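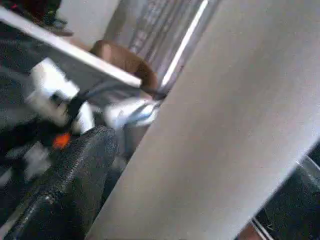 Poles, stands and putting things together on the floor: frequently asked questions

Last updated in February. We've dropped the answers about the old Wornon kit, which you can't buy any more.

Do I need a workbench to put a pole and stand together?

No, and I'd be wary of anyone who sells you one for the purpose. The Planmont pole is 2,198 mm long. Put that on a bench and it sticks out both ends, then you knock a jar off a shelf with it. The floor is free. Clear a patch wider than you think you need and work there.

The leaflet says twenty minutes. Is that right?

I doubt it. I've yet to meet a leaflet that allows for finding the hex key. Leave yourself an evening for the first one. The second goes faster, though still nowhere near twenty minutes in my experience.

Should I turn the stand upside down?

Usually, yes. Most white tube-leg stands are easier to get at with the legs in the air. The Drenier instructions show it upright the whole way through, and I can only assume whoever drew them had very short arms or a very tall table. Check that the legs clear the nearest cabinet before you flip it.
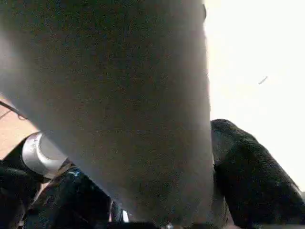
Is a special floor protector worth the money?

I don't think so. Lindqvist sells a "work surface system" that is, as far as I can tell, a sheet with a hem. An old black cloth or an opened-out bag does the job on tile. It'll wrinkle, and small screws love a wrinkle, so smooth it out before you start and shake it out over a tray when you finish.

Padded mats are a different matter. They're kind to the knees and I'd keep one. A pole base won't sit square on one, though, so do the upright part on the bare tile.

Can one person do it?

The stand, yes. The pole, within reason. You want one hand holding low down at the base and the other free for the fitting, which is fine until the top starts to wander. Lean it on something solid or get a second person. The box says "easy solo assembly" on three sides, which I take as a sign that somebody was worried.

What do I do about all the cords?

Unplug them, coil them and put them somewhere else. Power adapters are the worst, being just heavy enough to pull everything after them. I've read plenty of tips about colour-coded ties. Masking tape and a pen will get you there.

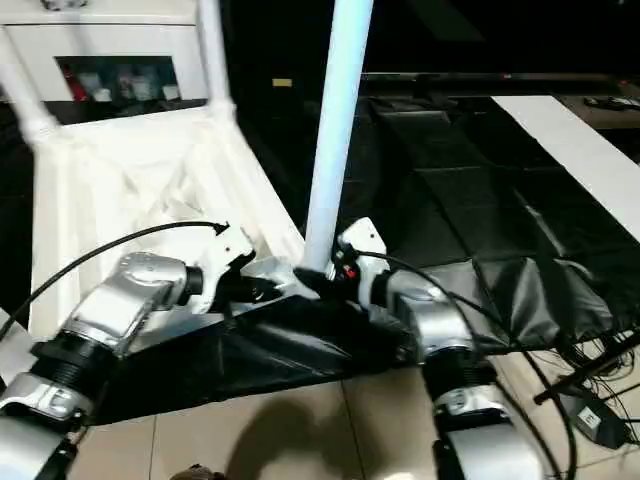 Why does my pole lean?

Most likely the floor. Before you blame the base, turn the whole thing a quarter of the way and see if the lean turns with it. If it does, the base or the bottom joint is off. If the lean stays pointing at the same wall, it's your tiles, and no amount of tightening will help.

The packers we hear from tend to suspect the pole itself. A bent one is possible but I've seen far more loose collars. 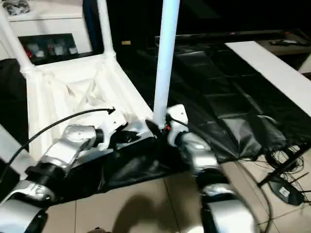
Tighten the collar by hand first and stop when it bites. The 40 mm collars crack if you go at them with pliers, and Drenier charges more for a spare than I'd call decent.

Do I have to tidy the room first?

You have to tidy the bit you're using. Stuff on the shelves can stay where it is. I don't buy the idea that you need an empty room, having put together most of my own furniture in the middle of a mess.

Should I keep the packaging?

Keep the plastic sheeting until you're sure nothing is going back. The refund page wants "original wrapping" and doesn't say what counts. After that, out it goes.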